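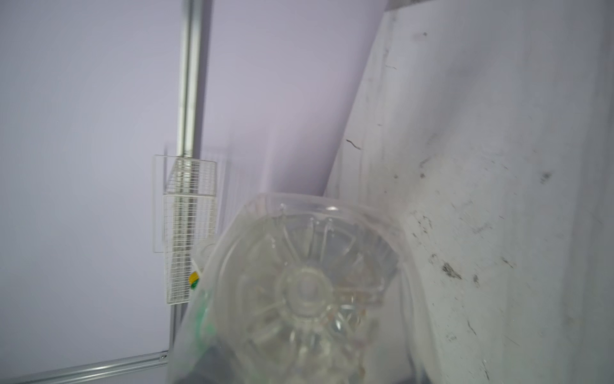
Grovine Kitchen Talk > Potatoes, Rice & Noodles
Rösti that flips in one piece - raw or boiled?
Started by Annag McIver, December

We use cookies to keep you logged in. By reading on you accept them. OK / Settings

annag_mc
I finally got one out of the pan whole last night and I'm so happy I have to tell somebody! Crust all the way across, soft in the middle, and it slid onto the plate like a big golden pancake. I boiled the potatoes the night before with their skins on, pulled them while they were still firm, and left them in the fridge until dinner. Then the coarse side of the box grater, salt, and plenty of butter in my old Egger skillet. Medium low, lid off, no poking. The no poking was very hard for me.

My question is whether I really need to boil them. My neighbor grates hers raw and says hers are just as good. Who's right?

edelwyss
Your neighbor is making a potato pancake. A very nice thing, and I eat plenty of them, but where I grew up rösti was made with yesterday's potatoes and that was the whole reason for making it. Congratulations on the flip though!! The first whole one is a great feeling.

spudnik70
Have to disagree with Edeltraud here (we've been around this block before, hi!). Raw gives you a better crust, and you taste more potato. Grate, salt, wait until the water comes out, then wring it in a dish towel like you're mad at it. Waxy potatoes only. If you skip the wringing they steam and turn gray and you'll blame the recipe.

edelwyss
Hi yourself. I've had your raw one and it was crunchy outside and a little glassy in the center.

spudnik70
That was ONE time and I was rushing because you were all standing in the kitchen.

luzi_n
Can I throw in a third way? Parboil the same day, but only until a knife goes in with some pushback, then spread them out on a rack so they steam off. You lose a bit of the cold starch thing but you can decide on rösti in the afternoon and eat it that evening. I use 400 grams of potato for the two of us and there are never leftovers.

Also, half butter and half oil for the first side, then all butter slipped in around the edge after the flip. It smells amazing.

annag_mc
Luzius, do you peel before or after? I peeled after and got potato skin under every fingernail.

luzi_n
After. The skins slip off easier when they're still warm, so peel first and chill second if you're doing the overnight version.

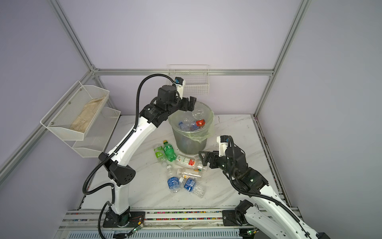

Vindusbridge, December
Sorry for the long post, but I read this whole thread and then went and made all three, because apparently that's who I am now! Same bag of potatoes, same pan, same burner, my sister and her kids at the table.

Overnight: easiest to flip by a mile. The shreds held together without any flour or egg, and the crust came out even. The middle was creamy. The kids finished this one first.

Raw: crunchiest, no contest. But I had to turn the heat down twice and keep it on much longer than I wanted to, and the edge got dark before the center was done. I put the lid on for the first part and that helped the center, then took it off to crisp it back up. I think with a thinner cake this would be my favorite.

Same day parboil: somewhere between the two. Mine broke in half on the flip, but I pushed it back together with the spatula and it mostly healed.

I had all of them with fried eggs and pickled onions. We were very full.
- theresia_f

spudnik70
"Crunchiest, no contest." I'm having that printed on an apron.

edelwyss
"The kids finished this one first." I'll take a matching one.

vusi_m
Great test, Theresia! I'm with the raw camp most days, but thickness really is the thing. I keep mine as thick as my little finger and no more. If I want a tall one for company I go with boiled.

For the flip: use a flat lid or a plate wider than the pan, oil it a little, hold it down tight and turn fast over the sink. Then slide it back in. Slow is how you end up wearing it. And shake the pan before you try! If the cake doesn't move, it isn't ready, so give it a few more minutes.

annag_mc
Over the sink! I've been doing this over the stove like a fool. There's a streak of butter behind the burner I can't reach.

luzi_n
Does anybody put onion or bacon in? I like a little bacon, fried first and cooled, folded in with the shreds.

edelwyss
Bacon yes. Onion on the side, please, it burns.

theresia_f
Onion is fine if you soften it first! I stir it in with a spoon of caraway and it's lovely. Edeltraud, try it once before you write back. 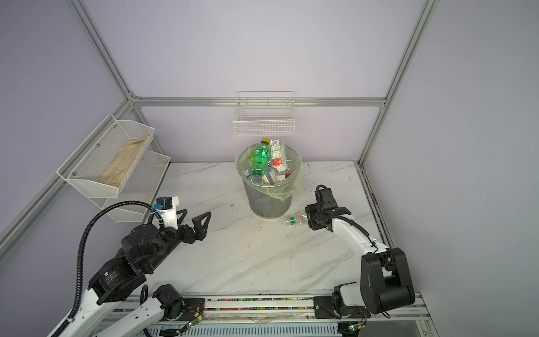 Wire baskets on the wall, mesh wastebasket on the table

vusi_m
Caraway is a good call. I've used it with cabbage but never here. One more vote for grating with the long strokes, by the way. Lay the potato on its side and push the whole length down the grater so you get long shreds. They tangle together and hold much better than the short crumbly bits.

spudnik70
Agree with every word of that, and it goes for boiled ones too. See, I can be fair.

annag_mc
Okay, plan for tonight is raw, thin, long shreds, wrung out hard, flipped over the sink with the big plate. I've got a second batch boiled and waiting in the fridge in case it goes badly. Bacon in one of them. I'll report back!

edelwyss
Make the boiled one first. You'll be hungry.

Grovine Kitchen Talk - Contact the moderators - Back to top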